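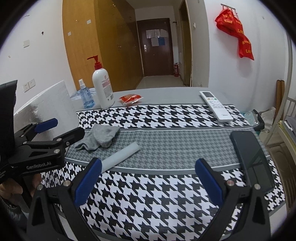 The houndstooth cloth on the table, with the gray bands toward the far side

How do I keep a banded tablecloth straight on a long table?

Posted by mogensen63

I have a houndstooth tablecloth on the table in our back room in Carnville. It has a plain gray strip, then a black-and-white houndstooth band, then a gray one with thin white lines, and then the big black-and-white part. I like it, but it won't stay lined up. By the end of the day the lines run at an angle to the edge of the table and I have to pull the whole thing back.

The room is narrow, so I can only get at the table easily from one side. We use it for everything, including sorting laundry, and there is usually a pump bottle and a few odds and ends on it. I don't want to tape anything to the table top. The cloth is polyester, 200 cm long, no backing. Is there something that works, or do I need a different cloth?

Treasa Cullinane

You don't need a different cloth. Polyester slides on a smooth top and the fix is to put something under it. Buy a table pad or a roll of the thin rubbery mesh sold for under rugs. Cut it two inches shorter than the table on every side so it doesn't show. Lay it flat, then put the cloth on top.

To get it straight, don't go by the hem. Hems on these are often sewn crooked. Pick one of the thin white lines and measure from it to the far edge of the table at both ends. When the two numbers match, smooth the cloth toward you with flat hands. Start from the middle and work out to the ends.

Do the far side first. In a narrow room that is the side you can't fix later without leaning over everything.

If it still creeps, use clips on the two short ends. The plain steel ones hold better than the plastic ones, but check that they open wide enough for your table top. Mine is thick and I had to send the first set back.

One more thing – wash the mesh before you use it if it smells, and let it dry completely. Some of them can mark a varnished top, so try a small piece in a corner for a week.

sturner_200

Weights. They hang off the corners. I got mine at the hardware store in Drondville, four in a pack.

dlp1852

Weights didn't do much for me indoors, they are more for wind. I second the mesh. I also iron the cloth on low before it goes on, because the fold lines from the package kept pulling mine to one side. Ironed it in June and it has stayed put since, except when someone drags a laundry basket across it.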